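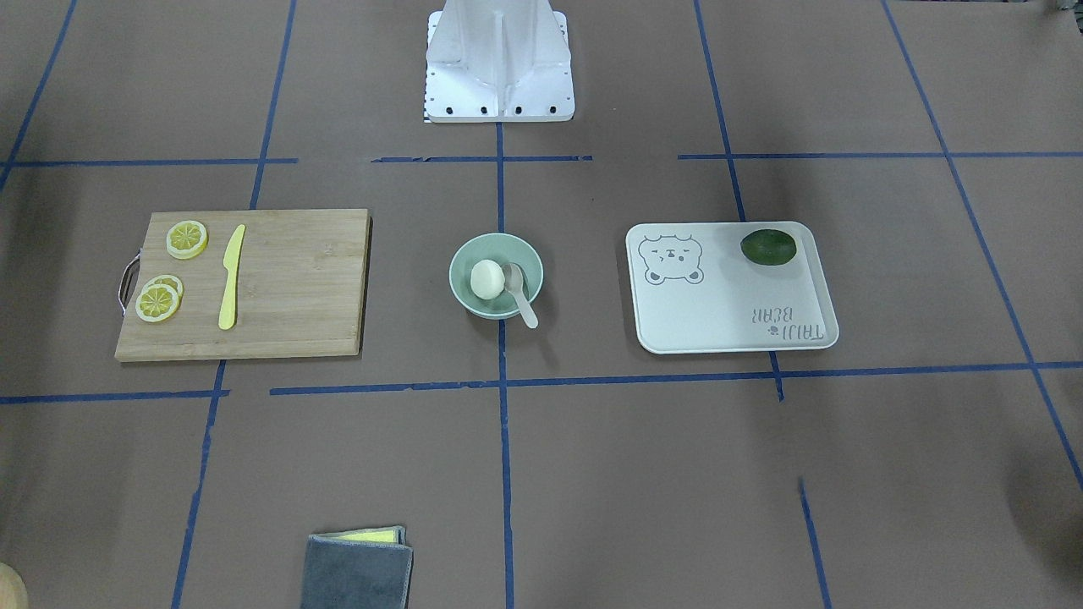
CLIVHOLM, April – Vivarlow, a maker of kitchen and table goods, has moved its full range to a single set of product labels covering material, care and food-contact limits. The change applies to 343 products sold under the Vivarlow and Cardoso names. Cutting boards, bowls, trays and kitchen towels are included.

Each label gives the main material, the highest safe washing temperature and a batch code. Boards also carry the date of the last oil treatment before packing. Care symbols are printed at one size on all items, and the text is set in black on white.

The layout was tested with 299 households over one winter. Participants returned 3,414 completed care records, which were used to set the order of the entries. Washing instructions moved to the first line; batch codes moved to the last.

"Customers were looking for the dishwasher symbol and finding it on the back of the card," said Zuzana Krajčí, head of product standards at Vivarlow. "It is now on the front."

Stock with the earlier labels will remain on sale until it runs out. Retailers may request replacement cards in packs of 300 from the Vutska warehouse. Returns and warranty terms are unchanged.

Press contact: Blair Strachan, Vivarlow press office, Clivholm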